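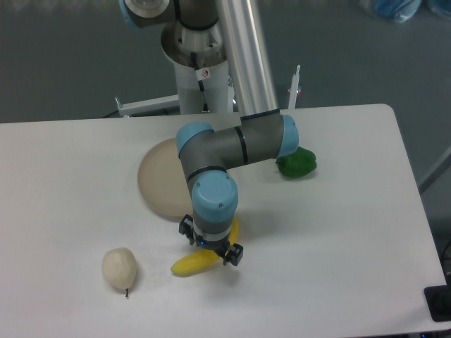 **Portfolio revamp - how many pieces is too many?**

**inkpotmoth** - Wednesday, August 7, 2024
Redoing my site before the Gritbridge kidlit weekend in September. Have 31 pieces up. Collage, ink, some older digital stuff. Friend told me cut it in half. Which half tho?? Also hosting on Skisora, renewal is 90 bucks, worth it?

**paperandglue**
Cut everything you wouldn't want to be hired to do again. For me that was horses.

**Tallowfern**
Disagree with cutting half. Art directors scroll. Just put the collage first and teh ink on its own page.

**paperandglue**
They scroll for 60 seconds, maybe. Had a review at Reswood last year and she never got past row two.

**Tallowfern**
One reviewer. Mine went through the whole thing and asked about a piece at the very bottom - got a postcard job from it.

**inkpotmoth**
ok so now I'm more confused lol. Leaning toward dropping the digital. It's all from before I found my style, looks like a different person did it.

**gouache_goblin**
Drop it. And you need kids doing things, with faces. Same kid on more than one page if you can. Mine was all landscapes and got zero callbacks.

**Tallowfern**
Seconding the same kid thing. That part we agree on.

**paperandglue**
Skip Skisora, moved to Castillo and the images load way faster. Export took me an evening, captions didnt come over.

**inkpotmoth**
Ugh, captions. Ok. Pulling the digital tonight, will post the link when the new order is up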